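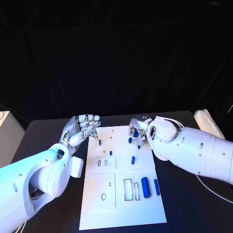 What an afternoon at Brikix! The Stitcombe lab opened its doors in January, and I got two hours on the floor where they collect examples for Jumport, their learning system for two-handed work.

Shahab Zarei showed us how a session runs. An operator steers both arms through the task, start to finish, and every motion is saved along with the camera view. Then the board is reset and off they go again. The peg task had 2,056 good runs when we visited, and they want 3,000 before the next training round. The blue pegs are tiny next to those white robot hands, and I loved watching the fingers close on one!

Fumbled runs are kept too, in a folder of their own – Shahab says a dropped peg and a clean recovery can teach plenty. I got to try the controls myself. My first peg took 90 seconds and I was grinning the whole time.

Next stop is the Arabzadeh workshop across town, where the hands get repaired.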